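Week 6: Picking small stuff out of a pile

Okay, so last Thursday we got as far as homing the arm and making it wave at people, which was fun, but this week we make it do a chore. Before you come in, please read the two pages on grip force in the Maillard packet. They're short, I promise!

A quick recap of what we're comparing. Gripper A is the stock two-finger jaw, hard plastic, no padding. Gripper B is the same jaw with the soft Onari tips pushed on (they go on with a twist, and yes, they will fall off if you skip the twist). Same arm, same controller, same pile of bricks for both. I ran 200 picks with each one back in August so you'd have something to argue with. The hard jaw got 67 percent into the bin. The soft tips did better on round parts and worse on thin flat plates, where they sort of mushed down over the edge and came up with nothing. I have a theory about that but I want to hear yours first.

Corentin Renaud asked me after class why we don't just use suction. Good question, and we'll get to it when the Tutden kit comes back from Retthorpe. For now think about what a cup does on a surface covered in studs.

For your write-up I want a table of misses, sorted by the kind of part, plus a paragraph on which gripper you'd keep. Gaspard Barbier's group did a nice one last year with more than a page on dropped parts alone, so ask me if you want to see it.

Setting up the pile matters more than you'd think. Dump it out loosely and leave a few loners on the open table, like the flat tan plate off to the right, and have your arm try those first before it goes anywhere near the heap. The bin goes at the arm's end of the table, and watch how your cables run, as mine wander all over the left side. The green square plate sitting on the lower right of the pile is a good second target, with lots of neighbors to bump into.

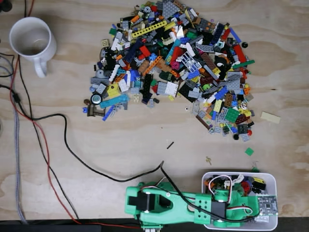
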